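# Naltden's noise study finds residents tired, as residents had mentioned

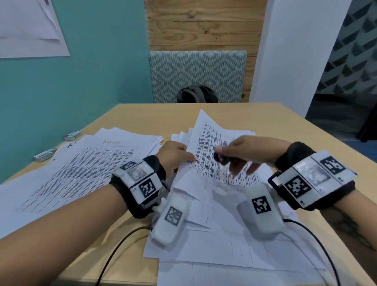

*2 min read*

7/19/20 – People who live near a road that never goes quiet sleep worse than people who live near a road that does, according to a study released by the public health office in Naltden. The report runs to 23 pages, and the residents of Kvaran Street would like it known that they could have done it in one.

The study followed 1,488 adults in two parts of town. One group lives along the Kvaran Street truck route, where traffic thins out at night but doesn't stop. The other lives near the rail yard, which is louder by any meter you care to hold up to it but shuts down completely after the last freight train.

Researchers expected the rail yard group to come off worse. It didn't. People on the truck route were more likely to wake during the night and had higher morning blood pressure. The strongest link was with runs of three or more noisy nights in a row. A single bad night, however bad, left little trace in the readings by the end of the week.

"The body seems to forgive one awful night," said Inger Skov, the epidemiologist who led the work. "It's less generous when the thing keeps happening at a moderate level and you've stopped complaining to anyone."

Skov was careful to say that the study can't prove the trucks caused the high readings. Truck route residents were also a little older on average and more likely to work shifts. The team adjusted for both and the gap got smaller, but it stayed.

The current town noise rule is written around peak volume, which means a single loud bang can bring a fine while a steady overnight rumble breaks no rule at all. The report recommends counting consecutive nights over a set level as well. It also suggests a 15 mph limit on Kvaran Street after 11 p.m., an idea that has been raised before and has slept very soundly ever since.

Grukine, the haulage firm behind most of the overnight trips, said it welcomed the findings and was studying them closely. It did not say at what hour.

Heike Strobel has lived on the route since before it was one and took part in the study, wearing a sleep monitor for 2 weeks in April. She received her personal results by mail.

"It says my sleep is disturbed," Strobel said. "I was there."

The town council will take up the recommendations after its summer break. The full report can be read at the Zonditlow branch library, where the quiet study room is closed for drilling.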